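## 3. Method

We tested the small shelf as a way of storing tins and boxes in the shared kitchen at Clinusach House. The black rod frame came with a brown wooden shelf panel and was put on the table so that we could get at it from all sides. Food packets were kept on the same table during the work. We planned 20 trials and completed 19, as one was stopped when the lid of a box came open.

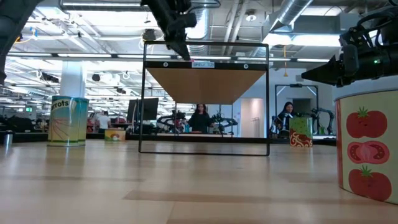 *Figure 2. The shelf frame on the table, with the carrots to the left and the large tomato can at the right front.*

Each trial began with the tins on the table and ended when they had all been put on the shelf and taken down again. The limit was 60 seconds. Large cans took longer than small ones, mainly when a box was already up there. We left a gap of 2 cm between items after the third trial and kept to it from then on.

### 3.1 Changes since the first draft

- Jars left out. They will be tested in November.
- Enero shelf dropped, as it was too deep for the table.
- Berkholm load table moved to Appendix B.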